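Drasport opens its Nongate workshop for an afternoon of laundry

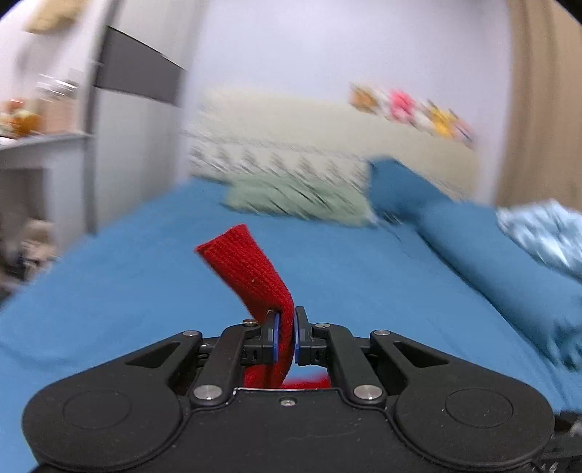 The kettle was already on when I got to Drasport's open day in Nongate, and the engineer showing me through (13 years with the firm, and still delighted by it all) was in no hurry, bless her. "People come wanting to see something clever," she told me, "and then they all want a go with the socks." Red knitted ones like that, with a ribbed texture, are her favourite colour to work with. "You can find them again on a blue sheet!" she laughed, pouring us both a second cup.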